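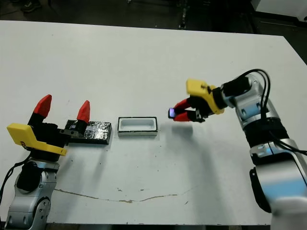 Written by Sayaka Uchida, checked by Modupe Onyeka
Polondale Modeling Clay, User Guide. Last changed 6 May 2024

Section 6. Wrapping the block and preparing the tray

6.1 Before you start

This section explains how to wrap a block of Polondale clay in kitchen foil, how to prepare the small tray, and how to store the two until the next use. If your block is still in the factory bag and the bag is closed, you do not need this section yet. Please go to Section 4.

You need the following:

Clay block, 285 grams
Small white tray with black outer band
Kitchen foil, normal or strong quality
Soft cloth, two pieces
Water in a small bowl
Scissors
Paper label and pencil

Choose a table with a smooth and flat top. A white or light table is convenient, as colored crumbs of clay are easy to notice on it. Wipe the table with a damp cloth, then with the dry one.

Note: In this guide "long side" always means the longer side of the block. The foil is placed so that its own long side goes in the same direction.

6.2 Wrapping the block

1. Pull out a piece of foil and cut it. The piece must be wide enough to go one time around the block with an overlap of two fingers. At each end it must be longer than the block by the height of the block.

2. Lay the foil on the table with the dull side up. Smooth it with the flat hand. Small creases are allowed, holes are not.

3. Wet your fingertips and pass them over the surface of the clay. The clay should become a little shiny but should not drip. If water stands on the top, take it away with the cloth.

4. Put the block in the middle of the foil.

5. Lift the near edge of the foil over the block, then the far edge. Fold the two edges together and roll them down until the fold lies flat on the clay.

6. Close the ends in the same manner as one closes a gift. Press the side flaps in first, then the lower flap up, then the upper flap down.

7. Turn the block so the long fold is on the underside.

8. Press the foil lightly on all sides with the palm. The surface will be crinkled, and it reflects the light in bright and dark patches. A dark crease is easily mistaken for a tear, so please check with the finger and not only with the eyes.

Caution: The cut edge of foil is sharp. Do not slide your finger along it. Children should do steps 1, 5 and 6 together with an adult.

Caution: Do not put the wrapped block in a microwave oven.

6.3 Preparing the tray

The tray is shallow and has a rounded-rectangle opening. It serves for the piece of clay you are working with, and it is not a storage box for the whole block.

1. Take out all remaining clay. Dry crumbs come off with a wooden stick. Please do not use a knife, it leaves scratches in the white surface and color stays inside them.

2. Wash the inside with lukewarm water. Do not use the dishwasher.

3. Dry the corners with the cloth. Water likes to stay there.

4. Check the black band on the outside. It should lie flat around the sides. If the band has become loose at one place, push it back with the thumb and wait until it is dry before you put the tray down.

5. Leave the tray empty and open until you cut the first piece of clay.

Note: Trays delivered before March have a slightly higher rim - the handling is the same.

6.4 Placing block and tray on the table

1. Lay the wrapped block lengthwise in front of you, low side down.

2. Put the tray to the right of the block, a short distance away. Left-handed users may exchange the two.

3. Keep the water bowl behind the tray and never between the tray and the block.

4. Open the foil at one end only, cut the amount you need, and close the end again before you start modeling.

Our tester Ikechukwu Akpan prefers to open the foil along the whole top. This is possible with a new block, but the foil can then be used only one time.

6.5 Storage

1. Write the color and the date of opening on the paper label. Fix it on the upper side of the foil.

2. Put the wrapped block in a drawer or a cupboard, not on a heater and not on a window sill.

3. Store the tray upside down. Do not put it on top of the block, the rim makes marks in soft clay.

4. Open the foil after 13 days, moisten the clay as in 6.2, step 3, and wrap again. Use new foil if the old piece has holes.

Please do not stack wrapped blocks. The lower one becomes flat, and with two colors a small tear is enough to mix them.

6.6 If something is not right

The clay is hard at the corners.
The foil has a hole, or the overlap was too short. Cut off the hard part, moisten the rest and wrap it in two layers.

The clay is sticky and gray marks remain on it.
Too much water was used. Leave the block open for one hour, turn it, and leave it one hour more. The gray marks can be rubbed off with a dry cloth.

The foil does not stay closed.
The fold is probably on the upper side. Turn the block, see 6.2, step 7.

The tray has taken the color of the clay.
Use a little white vinegar on the cloth, wait a few minutes, then rinse. A light shade may remain, and it does not go over to the next clay.

For replacement trays write to Emiko Ikeda, Polondale parts desk, and give the number printed on your delivery note. Section 7 continues with cutting and joining of pieces.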